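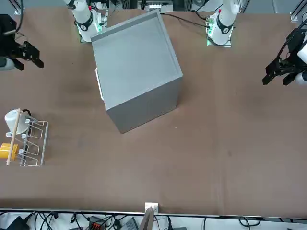 Station 2 before the afternoon runs. Gray box at center, dish rack at left.

Student Robotics Project, Duman Technical Institute
Workshop notebook, Station 2
Entry of November 6, 2025

Purpose of session. To repeat the rack task with the gray box on the table, and to settle the question of start position left open in the previous entry. The team is preparing for the two-arm category at the Grisberg student meet, for which the rules require that both arms take part in every scored run.

Set-up. The gray box was placed between the two arms and turned at an angle, with a corner toward the front rail. It stands slightly nearer the right arm. The rack remains at the left edge of the table with the white mug and the yellow cup on their sides in the slots and the dowel laid diagonally across the front of both. Colleagues resetting the table should restore the dowel last. If it goes in before the mug, the mug will not sit properly in the upper slot.

Left and right in this notebook refer to the robot's own left and right, as agreed in July. The right gripper is therefore the one that appears on the left of the overhead view. Two entries last month used the opposite sense and have been corrected in the margin.

Software. The control program is Cloneck, student build 333. Build 349 was installed on the instructor's computer but has not been moved to this station and should not be until the meet is over. The planner settings are those recorded under Station 1, with one change: the approach speed for the right arm was reduced by one step.

Runs. The log for the session contains 39 runs. The first group was made with the right arm starting from the high position and the second group with the arm starting low, near the rack. The low start was quicker on the mug but brought the gripper close to the box on the return path. On two occasions the run was stopped by hand for this reason. The high start gave no such trouble and will be used from now on.

The yellow cup remains the harder object. When the gripper comes in level, one finger meets the wire of the rack before the cup is reached. A small tilt of the wrist helped in the later runs — the exact angle is in the log and is not repeated here, as it will need to be measured again after the next calibration.

The dowel was lifted without difficulty whenever the grip was taken near the middle. Grips near the end caused it to swing and touch the mug. The left arm should be given the task of steadying it. This has been discussed before and no one has yet written the routine.

Calibration. Both arms were calibrated at the start. The left arm reported an offset of 1,957 encoder counts at the shoulder on first power-up, against a normal value near zero. The procedure was repeated and the reading cleared. The event was entered in the fault sheet. If it occurs again the arm is to be taken out of use and the supplier, Wusance, informed.

Cables. The cable running across the tabletop toward the base of the left arm is still to be rerouted behind the framing. The cables below the front rail should be sorted and labeled at the same time, with power kept apart from signal. Power down the station first and wait for the green lights on the base boards to go out.

For next session
High start only, right arm.
Write and test the steadying routine for the left arm, at low speed, with the rack empty.
Mark the position of the gray box on the table with tape at the corners.
Check the tightness of the clamp on the front rail.
Copy the log to the shared drive under the session date. The copy for the previous session is missing and should be added.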